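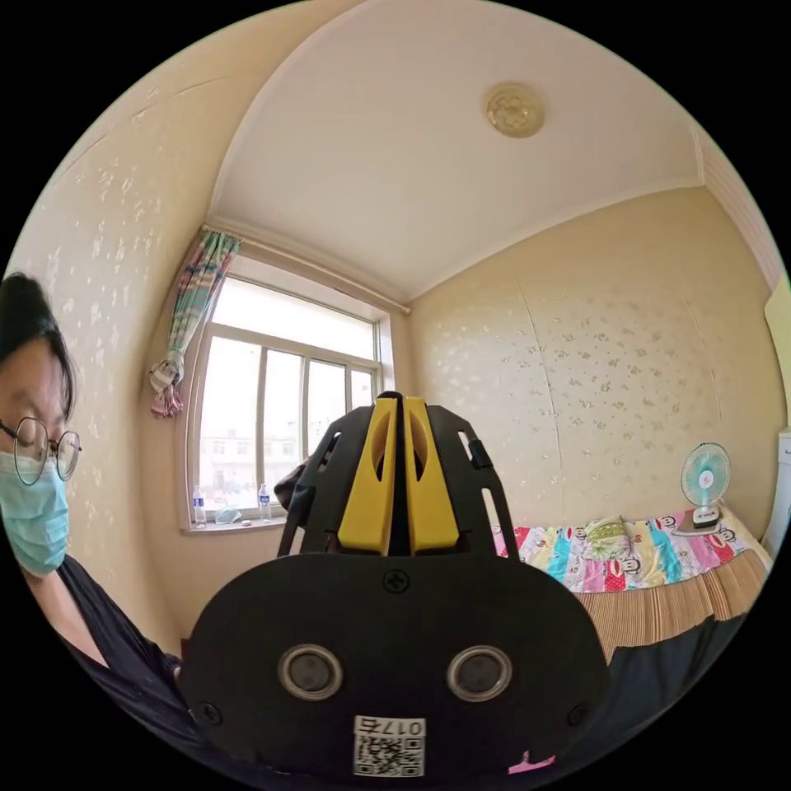
Does the new footrest latch on the Coppens premium seat hold up better than the old one?

So far the new one wears less at the pawl but sticks more on release, and we don't know yet which of those matters more to Brisovley.

Wednesday, July 19, 2023

Picked up where I left off on the double seat. Old latch on the aisle side, new latch on the window side, same pull force on both, same foot form. Cycle counter reached 2,000 before lunch and I stopped it there to take both latches out.

Old latch: pawl tip rounded over on the leading edge, same wear we saw on the seats that came back from the airline. Light metal dust in the tray under it. Spring fine. Still catches in every position, but in the middle one it sounds soft going in and you can rock it out by hand if you lift at the front corner. That matches the cabin crew reports of the footrest dropping after meal service, when people push against it to sit up.

New latch: pawl tip nearly clean, faint polish line and no rounding. The release cable is another story. It hung up 28 times in the run, all of them in the second half. Each time it let go with a second pull. A passenger won't know to pull twice. They will yank it or call someone.

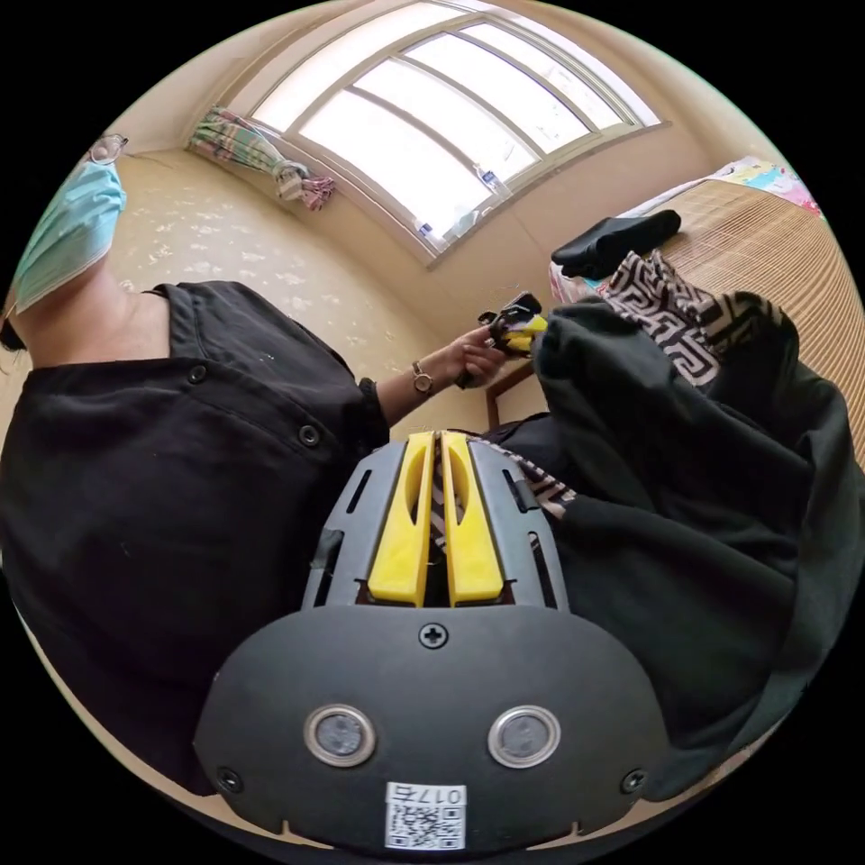 Took the cable off the new latch and ran it through by hand. It drags where the sleeve turns under the armrest box. The bend there is tighter than on the drawing, and I think I did that myself when I refitted the box, because the clip is one hole farther back than on the other seat. Moved the clip forward, greased the cable with the Asex stuff and ran it a short while. No hang-ups, but the run was too short to say anything. I changed the clip and the grease at the same time, which was dumb. Next run: clip in the forward hole, cable cleaned and dry. Grease after that, if it needs it.

Recline on the same pair. Window seat comes upright slower than aisle. Measured it on three pulls and it was slower each time, so it's real, but it was like that when the seat came in and it has nothing to do with the footrest. Noted on the tag. Leave it alone until the latch work is finished.

Cushions. Prikau sent the second set of seat bottoms. Firmer at the front edge, as we asked. I sat on one through the whole of the paperwork this afternoon and it's better under the thighs than the first set, though the cover is loose at the back where the hook tape starts. It bunches when you slide down. Úna sat on it and said the same without me telling her. She thinks the foam is cut short at the back and the cover is right. I'd measure before we write to them.
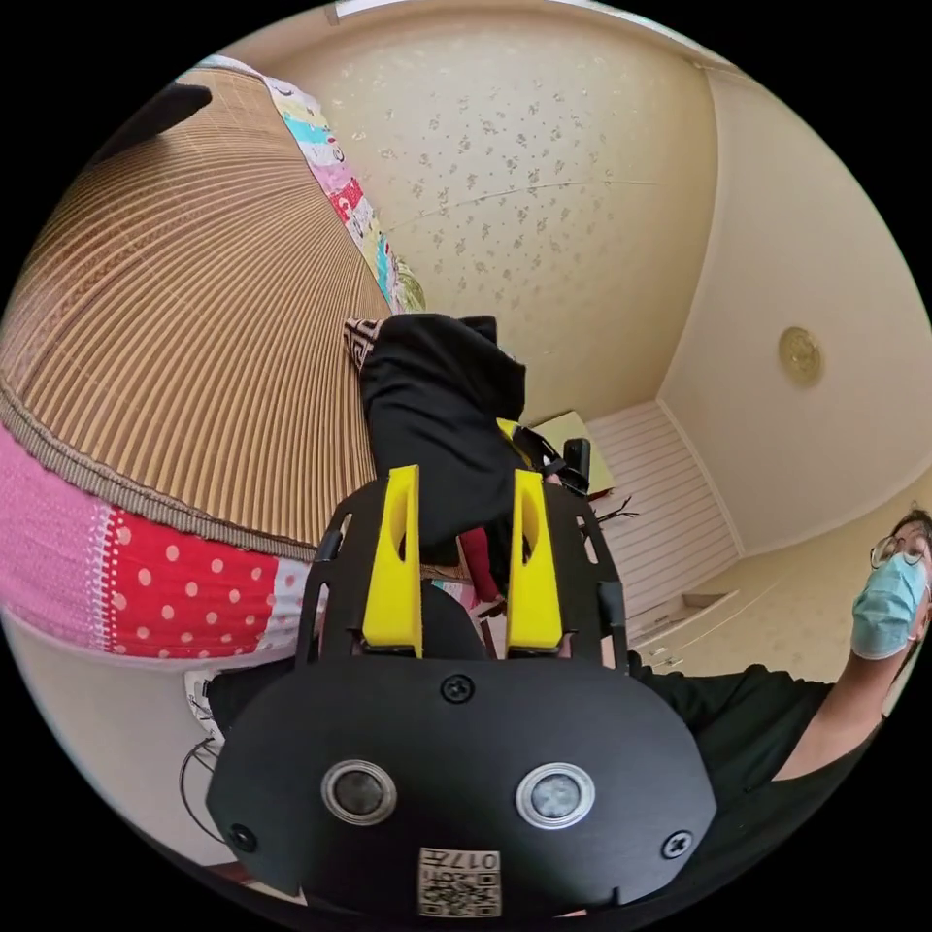
Measured it. Foam is 9 mm short along the rear edge, cover is to drawing. Úna Doherty will write to Prikau since she has the order. First set is fine on that dimension, so they probably changed the block when they changed the firmness.

Tray table in the center armrest: the hinge on the aisle seat squeaks when it folds out. Not on the list. Wiped it, still squeaks. Leaving it.

Legroom check with the footrest down. Someone at Brisovley keeps asking whether the row in front can recline fully with the footrest out behind it. It can, on our floor track, at the pitch they gave us. The magazine pocket touches the knee of the tall form if the pocket is full, and clears if it's empty. I'd like to know what they plan to put in the pocket. Asked by email, no answer yet.
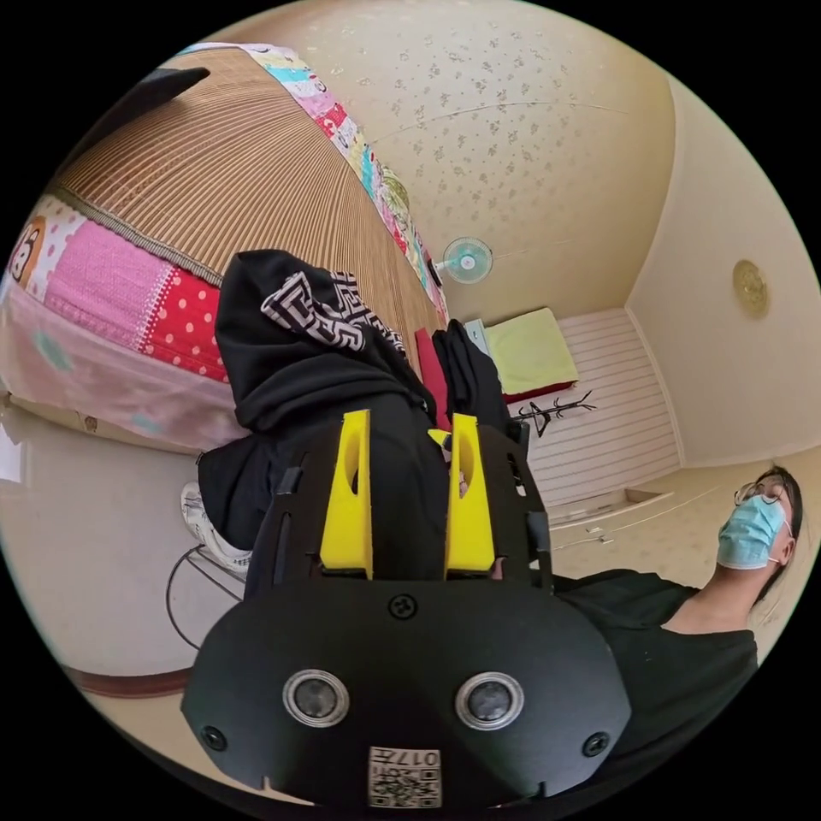

The other thing from that email was the seat count for the retrofit. They want it started by October. If the cable problem was only my clip, the new latch could go in as is. If it wasn't, Coppens has to reroute the sleeve, and that means a new bracket and new paperwork for it.

To do:
Rerun new latch, forward clip, dry cable, same count as today
Photos of both pawls under the magnifier, old one first
Bag and label the metal dust from the old tray
Check clip position on the other 2 seats in the back
Ask Coppens what bend they allow for the sleeve, the drawing gives the route but no minimum
Get more cable ties

Left the rig off at the wall. Counter is not reset, reset it before you start.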